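Progress report to the Donum Foundation
Project: Good practice for small robot picking cells
Reporting organisation: Handasum Institute
Prepared by: Rainer Vogler, project lead
Submitted: Jun 11, 2020

1. Purpose of this report

This report covers the second funding period of the project. It sets out progress against the agreed work plan, the use of funds to date, the changes we ask the Foundation to approve, and the work intended for the next period. It should be read with the first-period report, which described how the partner sites were chosen and how the review of existing rules was carried out.

The project is to produce a short code of practice for organisations that run a single robot arm on a bench or table, picking mixed items from bins. Many such organisations have no safety officer of their own. The rules that apply to them were mostly written with larger production lines in mind, and our first-period interviews showed that staff often knew the rules existed but could not say which parts concerned them.

2. Summary of progress

The draft code now stands at 13 clauses. All have been through internal review and 11 have been tried in working cells. The remaining two, on the handover of a cell between teams and on the keeping of fault records, were delayed and are dealt with in section 5.

Both partner sites, Iyengar and Skurker, have remained in the project throughout the period. Iyengar has used the draft code for its daily start-up check. Skurker joined the trials later than planned and has so far applied only the clauses on the work area and on stopping the arm.

The trial log holds 2,275 recorded picks made under the draft code. Each entry gives the clause version in force, the name of the operator and any stop that took place. The target for the whole project is 4,000, and we expect to reach it within the next period if access to the sites continues as agreed.

3. Work on the clauses

3.1 Fixing of bins and fixtures

The first draft required all bins to be bolted to the work surface. Both sites objected. Bins are changed often during this kind of work, and bolting would have led operators to leave the wrong bin in place or to skip the fixing altogether. The revised clause allows clamps, on the condition that they are checked by hand at each start-up, that they lie outside the normal path of the arm, and that their position is entered in the cell drawing. Where two bins stand together, the clause asks for a clamp at each end of the boundary between them.

Some members of the review group would prefer a fixed test force for clamps. We have not adopted one. Neither site has the means to measure it, and a figure that cannot be checked in daily use would weaken the clause. The matter will be raised again at the final review.

3.2 Choice of test items

The code asks that a cell be tried with items that differ in shape, stiffness and surface finish, including at least one that is see-through and at least one with thin or open parts. Spectacles, hand tools and torches have proved useful for this purpose. Items with sharp edges, glass that may break and sealed containers with unknown contents are excluded.

Operators asked whether items might lean on or stick out over the rim of the bin. The draft was silent on this point. The clause now permits it during trials, provided that the item is noted in the log before the run begins, so that any contact with the rim can be traced to its cause.

3.3 Cables and hoses on the arm

This clause has taken more time than any other. Cables and air lines that run along the outside of an arm can catch on a bin, a clamp or a neighbouring fixture, and the danger changes with every new mounting position. The current wording requires the operator to move the arm at reduced speed through the full reach of the task, including the lowest point inside each bin, and to watch the loops at the wrist throughout. The check is repeated after any change of gripper. 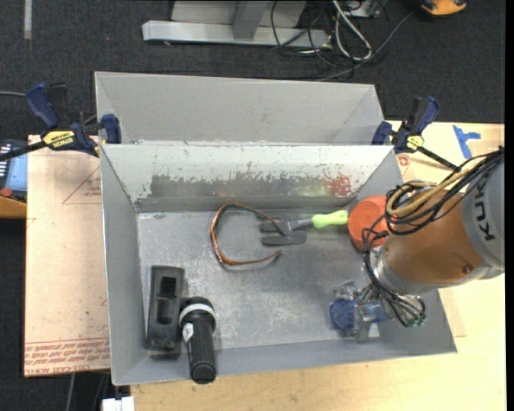 3.4 Marking of the work area

Coloured tape is accepted as a means of marking positions on the table, subject to two conditions. The meaning of each mark must be written in the cell drawing, and marks that are no longer in use must be removed at the end of the trial. Iyengar reported that old marks had been taken for current ones on more than one occasion, and the second condition was added at its request.

3.5 Stopping the arm

The clause on stopping is unchanged from the first draft. It requires that a stop control be within reach of every person working at the cell, that it be tested before the first run of the day, and that the reason for each stop be recorded by the person who made it. Skurker has asked for guidance on who may restart the arm after a stop. We propose that only a named operator may do so, and new wording has been sent to both sites for comment.

3.6 Condition of equipment

Wear to painted surfaces inside bins does not in itself call for replacement. The clause directs attention to bent rims, loose seams and raised edges that could catch an item or a gripper finger. A simple record sheet has been added as an annex.

4. Use of funds

Spending on staff and travel is within the approved budget. The line for site equipment is underspent owing to the later start at Skurker. We ask the Foundation to allow this sum to be carried forward under the same heading. No transfer between headings is requested.

5. Delays and requests for approval

The clause on handover depends on seeing a cell pass from one team to another, and no handover took place at either site during the period. The clause on fault records was held back while the sites agreed a common form. That form is now settled.

We request approval to move the delivery date for these two clauses to the end of July. The date for the complete code is not affected.

6. Next period

Work will continue on the following matters:

Trials of the two outstanding clauses at Iyengar and Skurker
Completion of the trial log
Plain-language review of the full text by readers from outside the project
Preparation of a one-page start-up sheet for display at the cell

The draft code in its present form is attached as Annex A, the equipment record sheet as Annex B and the statement of expenditure as Annex C. Questions on any of these may be addressed to the project lead at Handasum.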